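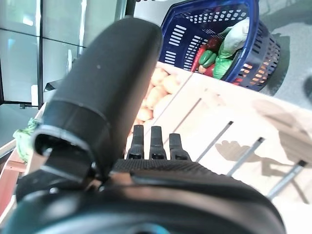
Potato crate and produce basket, sorting area

Produce Sorter and Display Packer, part time
Plomgate, Storage and Display Section

Plomgate is hiring two part-time sorters for its produce display section. The section keeps the crates, baskets and display stock used for shop-floor layouts and for packing trials. Stock includes potatoes in wooden crates, mixed vegetables in vented plastic baskets, and a large quantity of toy produce, which is handled by the same rules as everything else.

The post reports to Nadine Srour, section lead. Day-to-day work is assigned by Jenő Pintér.

Duties

Move items between crates and baskets according to a written layout sheet.
Fill baskets to the level given on the sheet. Leafy items go in last. Items must not stand above the rim.
Return each item to its home container at the end of a run.
Check slatted crates for splinters, raised nails and cracked slats before use. Tag and remove any crate that fails.
Wipe down plastic baskets, including the ventilation slots.
Record each run on the log form: layout number, start time, end time, items dropped, items missing.
Keep the floor clear between the crates and the glass-paneled cabinets. Nothing is to be leaned against the glass.

Layouts are changed often, sometimes several times in one shift. A typical change is small: the peppers move from one basket to another, or a crate is turned to sit at an angle to the wall. The sheet must be followed exactly even where a different arrangement looks better. Suggestions are welcome on the back of the log form and are read at the end of each shift.

Requirements

Able to stand for most of a four-hour shift.
Able to lift and carry a full crate with a second person.
Able to tell red, green and pale green items apart under indoor light. A short check is done on site.
Legible handwriting. The log is kept on paper and typed up later by Albertina Teixeira.
Comfortable with repeated work. The same basket may be filled and emptied 80 times in a week.

Earlier experience in a grocery store, a packing house or a stockroom is useful but not required. Training takes two shifts and is paid at the full rate.

Not required: a driver's license, a forklift ticket, your own tools. Gloves are supplied in all sizes. Closed shoes with a flat sole are needed from the first shift and are not supplied.

Hours and terms

Shifts start at 8:00 a.m. or 1:00 p.m. Applicants should state which they prefer — both are open at present. The contract runs for six months and can be extended once. Breaks are paid. There is no evening work apart from the yearly stock count in February, when all 800 tagged containers are checked against the register. Count hours are voluntary and are paid as overtime.

How to apply

Send one page with your contact details, your work history and the shift you prefer. A cover letter is not needed. Mark it "Produce Sorter" and address it to Nadine Srour at the Plomgate front office, or leave it at the desk before 4:00 p.m.

Selected applicants will be asked in for a 30-minute practical session: one layout sheet, one crate, one basket. Speed is not scored. Errors against the sheet are, and so is the condition of the items afterward.

Questions about lifting, access or adjusted duties can be put to Jenő Pintér before applying. Asking has no effect on the application.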